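Sorting Day at Tromport

Photos by Katherine Taipe
408 shares – 2 comments

The Mamani blocks are kept in gray metal bins in the back room at Tromport. They come in red and dark green and get mixed together over the month, so in August we sorted the lot. A few pictures from the morning follow.

1. Front bin, mid-morning
Two long red blocks side by side along the left wall, with a dark gray-green one across the corner in front of them. The second bin sits right behind. 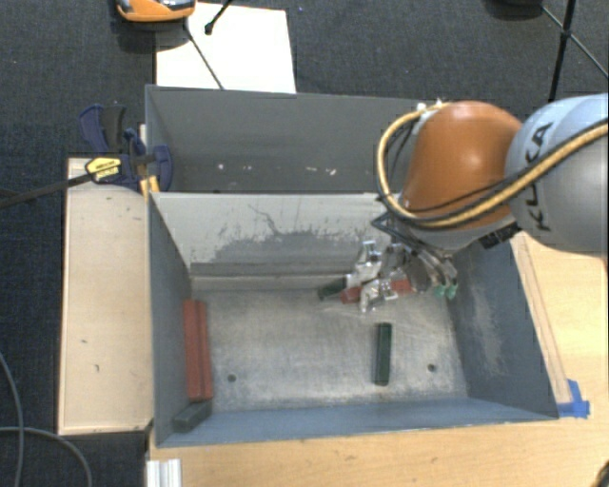
2. The shelf labels
Katherine wrote these by hand – red on the top shelf, green below. Spare bins go to the Skernis store at the end of the month.

1,382 views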